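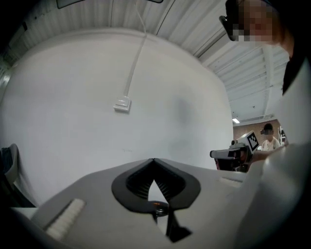 Encarnación Soler

4. Moving the Rasitden backup folder to another disk

This section is for people who already have Rasitden running on their Mac and want the backups to go to a different disk than the one chosen at installation. If you did not install the program yet, please go back to section 2. The steps are the same for Rasitden 8 with the free license and with the paid one. Menu names are given as they appear in the English version.

Before you start

You need an administrator account on the computer. You also need a disk formatted as APFS with at least 400 GB free, or 600 GB if you keep the archive of deleted files. Rasitden will accept a smaller disk without any complaint, but it starts to erase the oldest versions very early, and you will not see a message about it.

Write down the recovery phrase. It is in Rasitden > Settings > Security > Show Phrase. Please do this on paper. A screenshot saved on the same computer will not help you on the day the computer does not start.

Moving the folder

1. Connect the new disk directly to the computer. Wait until its icon appears in Finder.

2. Give the disk a short name without accents or slashes. In my tests, a disk with the name "Copias/Año" was accepted in step 6 and then refused every night at the hour of the backup.

3. Open Rasitden and click Pause All. The icon in the menu bar changes to gray. If a backup is in progress, the program finishes the current file first, and with big video files this can take several minutes.

4. Quit Rasitden from the menu bar icon, with Quit Completely. Closing the window is not enough, the helper continues to work.

5. In Finder, copy the folder "Rasitden Store" from the old disk to the new one. Copy it, do not drag it with the Command key pressed, which moves it. You want to keep the old folder until step 10.

Caution: Do not open the folder during the copy and do not rename anything inside it. The files with names like "seg-0002" look like garbage, but they are your backups.

6. Open Rasitden again. It will say that everything is paused. Go to Settings > Location and click Change.

7. Choose the folder "Rasitden Store" on the new disk. Choose the folder itself and not the disk. If you choose the disk, Rasitden creates a second, empty store next to the first one and begins again from zero.

8. macOS asks if Rasitden can access files on a removable volume. Click OK. If you clicked Don't Allow by mistake, see the note after these steps.

9. Click Verify Store. Type the recovery phrase when it is requested, with the spaces between words. The verification reads every file, so on a slow disk I leave it to run during the night.

10. When you see "Store verified", click Resume All and let the program make one complete backup. After this you can delete the folder on the old disk.

Note about permissions: The question in step 8 is shown only one time. To change your answer, open System Settings > Privacy & Security > Files and Folders, find Rasitden in the list, and turn on Removable Volumes. Then quit the program and open it again. If Rasitden is not in the list, turn on Full Disk Access for it, in the same panel.

Note for users of Prunley: The sync program Prunley also watches external disks. Add the folder "Rasitden Store" to its list of exclusions before step 5. If you don't, Prunley will try to upload the complete store, and both programs will lock the same files.

If the verification fails

"Segment missing" — the copy was not complete. Pause, quit, delete the folder on the new disk, and repeat from step 5.

"Phrase does not match" — check first that the keyboard is in the correct language. If you have 2 computers with Rasitden, each one has its own phrase, and it is easy to confuse them.

"Store is in use" — the helper is still open. Restart the computer and begin at step 6.

For any other message, save the log with Help > Export Log and send it to the Erirlow support form. The log contains the names of your folders but not what is in them. You can open it in any text editor and remove names you don't want to share.

Last change to this section: Apr 9, 2023. Hugo Miranda corrected the order of steps 3 and 4, which was wrong in the previous version.

Next: 5. Restoring one file or one folder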